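Two grippers, one tray, 29/11/2024

I have spent most of the week comparing the Rindero fingers with the Wubshet ones, and my main finding is that I dislike cables. I had suspected as much since May.

On paper the Wubshet wins everything. It closes faster, it costs 400 less, and the manual was written by someone who had met a reader. The Rindero manual devotes a full page to the warranty sticker. But ask either of them to lift a short bit of wire off a shiny plastic floor and the gap closes quickly. The Wubshet squeezes, the wire rolls, and you are left holding nothing very firmly.

Hiba Ghanem reckons the pads are too hard and has ordered softer ones from Turness. Carla Majali reckons I should stop setting the force to 622 and hoping. Both may be right, so I have done the grown-up thing and changed the layout instead – parts in yellow bins on either side, steel tray in the middle with a sheet of white paper in it to keep the glare down.

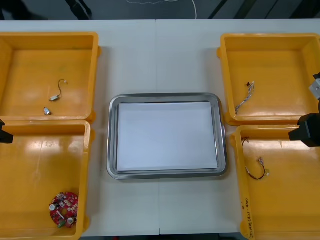
Circuit boards I mind less. A board has an edge, and an edge is something you can plan for. A wiring harness has opinions. I'll run the Rindero on the harnesses again on Monday, with the force turned down, and if the pads turn up from Turness I'll fit those to the Wubshet first.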